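## 4. Construcción de la celda en el taller compartido

### 4.1. Espacio y estructura

La celda se montó en Sakham, un taller compartido donde los autores alquilan un banco por horas. El taller dispone de sierra de cinta, taladro de columna y dos impresoras 3D, y cierra a las diez de la noche. Esto último condicionó el diseño más que el presupuesto: la estructura debía poder quedarse montada junto a bancos ajenos y volver a ponerse en marcha sin repetir cada tarde la calibración completa.

La primera versión, de septiembre, era una mesa abierta con los dos brazos atornillados al tablero. Se abandonó por dos motivos. Los brazos perdían la alineación cuando alguien empujaba la mesa, y el fondo cambiaba de una sesión a otra según lo que hubiera detrás. La segunda versión, que es la que se describe en esta sección, fija ambos brazos a un raíl de aluminio en el borde delantero y cierra el espacio con paneles de color sostenidos por postes de aluminio. Los perfiles se compraron a Rallberg en barras de 2000 mm y se cortaron en el propio taller. M. Symonenko hizo el despiece y O. Sirko el montaje.

El suelo de la celda tiene un acabado gris que imita el mármol. Se valoró una superficie lisa, pero el veteado se parece más a una encimera doméstica. Los colores de las paredes, naranja y azul, se eligieron entre los retales disponibles. Las bandas con galones y los emblemas hexagonales se añadieron después y se mantuvieron sin cambios hasta el final del trabajo.

### 4.2. Cableado y cámaras

Una canaleta ranurada recorre el frente por debajo del raíl. La electrónica de cada brazo va montada junto a su base, sin carcasa. Probamos a encerrarla en cajas impresas y las retiramos al cabo de una semana, ya que había que abrirlas cada vez que se soltaba un conector.

Cada muñeca lleva una cámara pequeña sobre un soporte blanco. El cable sube por el eslabón y se deja con holgura en el codo. En las primeras pruebas la holgura era demasiado corta y el conector se desprendía con el brazo extendido. Otra cámara, fija, cubre el conjunto desde fuera. La captura se sincroniza con Stilari, un programa escrito por I. Romaniuk que guarda las imágenes junto con las posiciones articulares.

### 4.3. Tarea de prueba

Como tarea de prueba se escogió el manejo de flores artificiales de tallo largo y jarrones (figura 3). Los tallos son finos, se cruzan entre sí y las hojas se enganchan, de modo que un error de pocos milímetros en la posición de la pinza suele acabar en un agarre doble o en un tallo que se escapa. Los brazos se manejan por teleoperación, un operador para los dos.
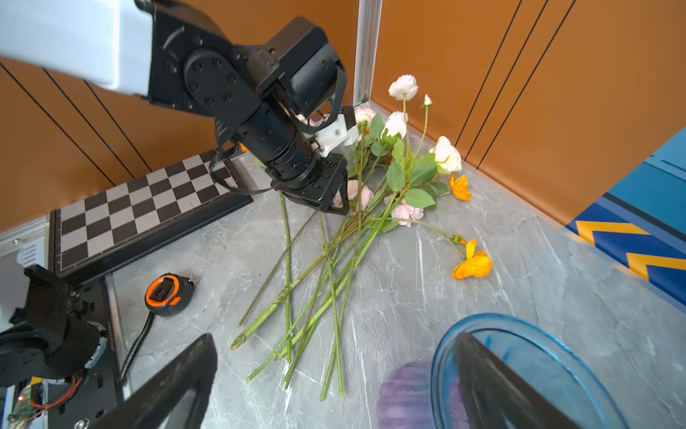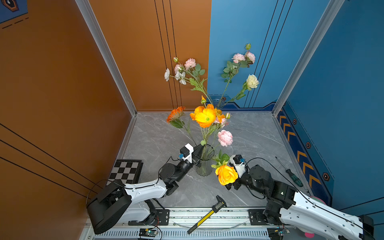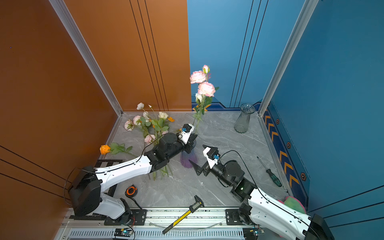
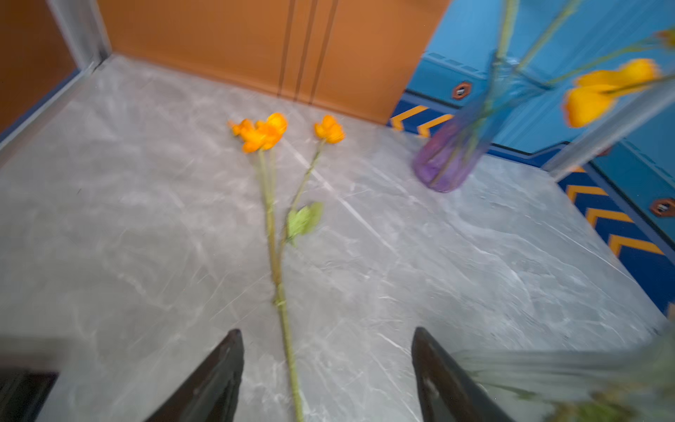
**Figura 3.** Flores artificiales de tallo largo en la celda de doble brazo.

La geometría de los dedos fue lo que más cambió durante la construcción. Los originales, anchos y de punta plana, arrastraban las hojas vecinas al entrar en el montón. U. Bondarchuk los sustituyó por unos negros, afilados hacia la punta, que dejan ver el tallo entre ambos desde la cámara de muñeca, como ocurre en la última imagen de la figura 3. A cambio, la superficie de contacto es menor y el tallo puede girar sobre sí mismo una vez sujeto. Con flores de cabeza grande el giro es frecuente. Se ensayó un forro de goma en la cara interior, pero se despegaba y no llegó a la versión final.

La altura del jarrón también influye. Con el de vidrio transparente, el operador pierde de vista el borde si el fondo es azul, y tiende a bajar el tallo por fuera. Con el acanalado de base violeta el problema se reduce, aunque el cuerpo sigue siendo translúcido y la parte superior queda a menudo tapada por la pinza.

### 4.4. Calibración y mantenimiento

El tablero de calibración se guarda dentro de la celda, en el lado izquierdo. La rutina completa se ejecuta al empezar cada sesión y dura 13 minutos. Si entre medias se aprieta un tornillo de la muñeca, se repite solo la parte de ese brazo.

Las herramientas de ajuste comparten espacio con la tarea. Durante las sesiones quedaron sobre la mesa o en su borde el calibre, la cinta métrica y un destornillador, y decidimos no excluir esas grabaciones. En un taller compartido la mesa rara vez está despejada, y Y. Stasiv comprobó que retirar los objetos antes de cada toma alargaba la jornada de forma apreciable.

En total se registraron 1823 intentos. De ellos, unos 1000 corresponden a la recogida de un tallo suelto desde el suelo de la celda y el resto a la colocación en jarrón o al reordenamiento de un ramo ya puesto. Las averías fueron casi todas de cableado. Hubo además un codo con juego en el brazo derecho, que se corrigió con una arandela y no volvió a dar problemas.

Los planos de corte y los archivos de los dedos se depositaron en el repositorio Antoniuk, junto con la lista de tornillería. La canaleta no figura en los planos: se ajustó a mano y sus medidas dependen del banco.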